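Who decides when the family can't agree? Notes for the Trirnthorpe evening
Nisha Dwivedi, 1 December 2022

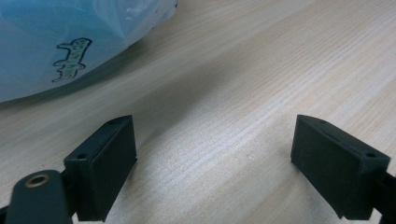 Start with the Malhotra case, as everyone will have read the headline and hardly anyone the judgment. Three adult children, one father, no written instructions, and a dispute over whether his feeding tube should stay in. The hospital applied to the Court of Protection in February. Say early on that the judge was not being asked which child loved him most, though you'd never have guessed it from the witness statements. Her question was what was in his best interests, and that includes what he would have wanted, so far as anyone could tell. Picture the three of them and their lawyers with a pale wooden table between them and a wide bare stretch of it in the middle. That stretch is where his own written wishes ought to have been.

Pause. Someone will want to say "next of kin". Let them.

Next of kin: the phrase does a lot of work on television. In England and Wales it gives you no general power to consent to or refuse treatment for another adult. Doctors should consult you. Consulting is a fine old word and it stops well short of obeying.

Two documents, then. Slow down here, last time I galloped.

First, the advance decision. It refuses particular treatment in particular circumstances. If it covers life-sustaining treatment it must be in writing, signed and witnessed, and say that it applies even if life is at risk. "No tubes, thanks" on the back of a gas bill will not do, though a judge may well read it with interest.

Second, the lasting power of attorney for health and welfare. It has to be registered before anyone can use it. A drawer is not a register. (Got a laugh in Vivport. Got nothing in Cluvero.)

Back to Malhotra. The file ran to 243 pages and the father's own words filled less than one of them. An old neighbour remembered him saying he'd hate to be "kept going like a boiler". The eldest said he was talking about a boiler. The judge gave this more thought than it sounds, and I'd read out her paragraph 37 in full if there's time. There won't be.

Outcome: tube withdrawn, 28 days after the application. No appeal. The children left by separate doors — I was there, and there were only two doors, so the youngest had to wait.

Questions. Expect the one about costs. Expect the man who has drafted his own.

Chairs to be stacked by nine.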